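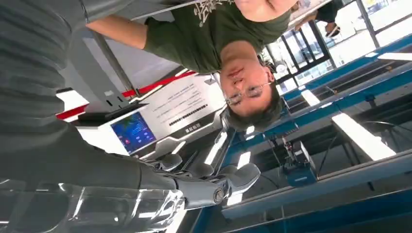 Nightly backup stops at 603 MB over wireless, same share works over cable

Home Questions Tags Unanswered Log in
Search the help site Go

Asked September 2013 in Networking > Storage

I have a laptop that backs up to a network share with Stuver 2. The share is on a Rüegg storage box plugged into a Trellby router. The full set is 13 GB. Over wireless the job copies 603 MB and then reports "destination unavailable". The progress count is the same each night. Over cable the full set completes.

Already checked:

- Free space on the share is sufficient.
- The file where it stops opens normally and can be copied by hand.
- Signal strength is the same before and after the failure.
- Firmware on the router is the July release.

The storage log has one line at the time of failure, "session closed by client". The laptop log has nothing. I would prefer to keep the job on wireless, as the laptop moves between rooms and I do not want to plug it in every night. What closes the session? 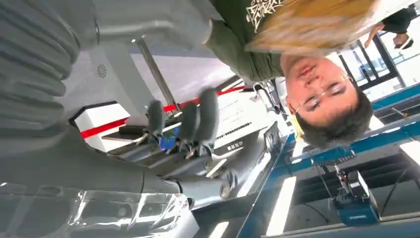 Robot hand, three fingertips up.

Answer 1

Same byte count every time means a bad file. Run a disk check and try again. If that does not help, reinstall the backup program.

Comment: The question says the file copies by hand. A disk check will not hurt, but it does not explain why the cable run finishes.

Answer 2 (accepted)

Look at the elapsed time before the byte count. The progress figure in Stuver is updated when a block is committed, and the blocks are large. If the link speed is steady, a timeout will always land inside the same block and the display will show the same figure. Over cable, that block is committed before the timer runs out.

The default idle timer for network destinations is 900 seconds. It measures the time between commits and ignores traffic inside a block, so a slow transfer counts as idle. When it expires the client drops the session, and that matches your storage log.

To confirm:

1. Start the job by hand and write down the start time.
2. Write down the time of the last committed block and the time of the error.
3. Subtract. If the result is 900 seconds or very close to it, the timer is the cause.

To fix it, open Destinations, select the share, open Advanced, and either raise the idle timer or lower the block size. Lower the block size first. A long timer hides real disconnects, and the job can then sit until morning without an error. 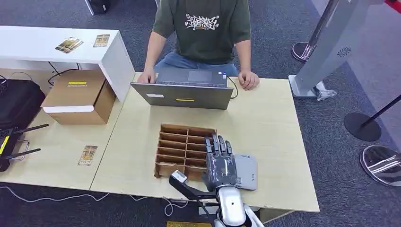
Power settings are the second thing to check, and they are separate from the timer. Many laptops reduce wireless power when running on battery, and the throughput drop is enough to push a block over the limit. Set the wireless adapter to maximum performance on both battery and AC. Then check the cable itself: one that comes out of the right side of the laptop and loops down toward the table edge is easy to pull partway out with a knee or a chair arm. The machine changes to battery and the job slows down. Route the cable toward the back of the table and repeat the test.

Asker's comment: Error came 900 seconds after the last commit. Block size lowered, full set completed overnight on wireless. Timer left at default.
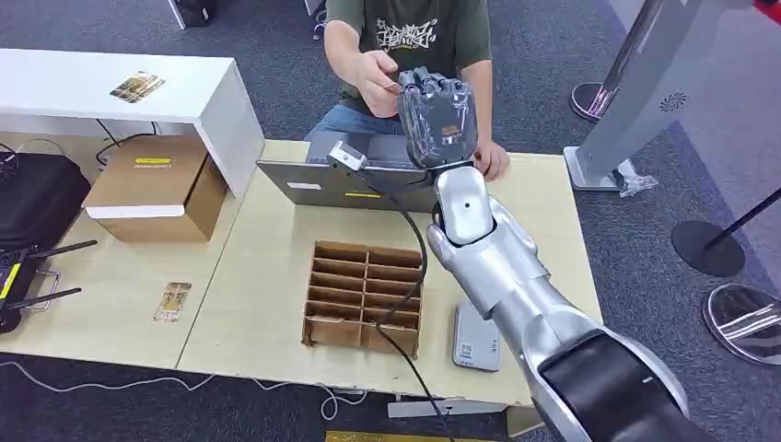

Hand and forearm at the table.

Answer 3

Had something similar with a Linville box, different backup program. In my case the storage side was putting its disks to sleep in the middle of the job. Turn off disk sleep for the backup window. May not apply to yours, the log line would say "closed by server" if I remember correctly.

Contact Terms Copyright 2013 Back to top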